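3.2 Collecting demonstrations in people's homes

We wanted to know how far we could get if the person giving the demonstration never had to touch a robot at all. Our first round used remote control. An operator sat at a desk with a pair of handles, watched two video feeds, and drove the arm through each task. It works, and for slow, careful jobs we still like it a lot, but cloth is a different story. You can't feel the fabric bunch up, you can't tell whether you have pinched one layer or three, and by the time the video shows you the mistake the sleeve is already on its way to the wrong side of the bed.

So for the second round we switched to a hand-held gripper with the same yellow fingers as the ones on the arm, and the difference was a delight to see. People simply picked it up and started folding! The lead demonstrator, Vasilis Jurić, went from his first grasp to a usable recording in a single afternoon, while the same step with the remote setup had taken him most of a week. In total we kept 1,824 demonstrations from 21 homes, and 574 of those involve clothing or bedding.

We call the collection Gamlow. Each session was run with the Traltovance recording software, which lines up the video with the opening and closing of the fingers and lets the demonstrator throw away a bad attempt on the spot. We encouraged people to do this less often than they wanted to. A fold that goes a little wrong and is then rescued is worth a great deal to the learner, and our first model, trained on clean attempts only, had no idea what to do when a hem slipped (it would go through the rest of the motion with nothing between its fingers, very calmly).

Homes were left as they were. We did not ask for cleared surfaces, special lighting or plain bedspreads, and we are very glad we didn't. Early tests in our own lab used a gray table and a stack of identical towels, and the resulting model was lovely on gray tables. In a bedroom it has to deal with daylight from a window, patterned blankets, and whatever else happens to be lying next to the laundry. Dark clothing on a bed (Figure 4) turned out to be the hardest case and also the one we learned the most from. Folds in black cloth have very little contrast, so edges that a person finds by habit are close to invisible to the model.

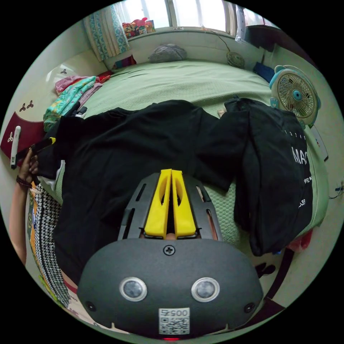
Figure 4. Hand-held gripper over black clothing on a bed.

Two changes helped. First, we asked demonstrators to approach an edge from the side and pause before closing the fingers, which gives the model several views of the same edge. Second, we stopped fixing the order of the garments. With a fixed order the model learned the order; with a free choice it had to learn what a good next grasp looks like, and the success rate on dark items went up in 5 separate test homes that it had never seen.

Moving the skill onto the arm took less work than we feared. The recorded paths are made by a human wrist, and a few of them ask for turns the arm can't make. We ran every path through the MacBrayne planner and dropped those it could not follow. The rest were used as recorded, with no smoothing. We tried smoothing in March and the folds got worse, probably by rubbing out the small tug that people give a shirt just before they lay it down. We love that tug, and Section 3.3 looks at it in more detail.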